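Re: [lurska-users] gripper lets go halfway to the shelf
From: Themis Tsoukalas
Date: 2025-01-03
To: lurska-users

> We see the same drops on our Lurska setup, always with books,
> never with boxes. The log says "grasp OK" right up to the moment
> the thing hits the floor. Did you ever find out what it was? We
> swapped the finger pads and it made no difference. Also, is anyone
> else getting a protective stop when the arm reaches out over a
> gap between two tables?

Yes, we found it! Two separate faults, as I now believe, and the first one was hiding the second, so sorry in advance for the length of this.

First the drops. Our task is book filing: pick a book up off the table, carry it across to a desktop organizer, set it upright in a slot. Over the whole of May we ran 757 cycles and lost 60 books, and I blamed the pads too (bought two sets, neither helped). Then I plotted finger width against time for every cycle, which I should have done on day one, and it's beautiful. In every single drop the width keeps creeping down after the grasp is declared good. The pages compress, the cover slides a hair, and the controller goes on believing the width it stored at the first contact. A box doesn't squash, so a box never shows it.

The Stavau driver reads the grasp state once and then caches it until the next open command. So "grasp OK" in your log is an old answer being repeated. You can check this in two minutes: close on a paperback, pull it out by hand with the arm disabled and see whether the flag changes. Ours didn't. 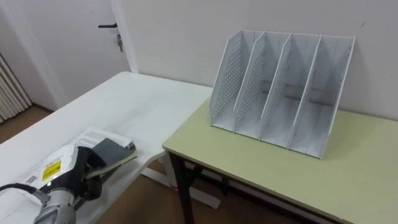

Corner grasp on the gray book, organizer on the green table.

A corner pinch like that one is the worst case for us. The weight hangs off to one side and the book wants to turn in the fingers, and once it turns the creep gets much faster. With a grip nearer the middle of the spine the same book nearly always made it.

What we changed:

- the driver polls the width for the whole carry and doesn't trust the cached flag
- if the width moves past the limit, the arm stops, lowers straight down and opens
- lift is slower until the width settles, then normal speed

193 cycles since then and no books on the floor. A few were set back down and picked again, and I find that a joy to watch.

Now the gap, and please read this part even if you skipped the rest. With the drops fixed I started seeing your protective stop as well. Our second table is a bit lower than the first and stands at an angle to it, and in the Magesa scene file I had both entered as one flat surface. The "lower straight down" recovery was therefore using the wrong height whenever it triggered past the edge. One time it let go of a hardback above the gap with my foot underneath. No harm done, but I was standing inside the marked area with the arm live, and that's on me. Model the tables separately, and block the recovery move over the gap. Ours now backs up to the first table before it opens.

The protective stop itself went away when I did that, though I can't swear it has the same cause at your end. If you send me the stop code and your scene file I'd love to compare.

One open question for the list: has anybody tried the Zostotel pads with the soft ridge? I'd like to know if they slow the creep or only make it harder to see in the width signal. Patch for the polling is in my branch, comments very welcome, it's short and the variable names are terrible.

Themis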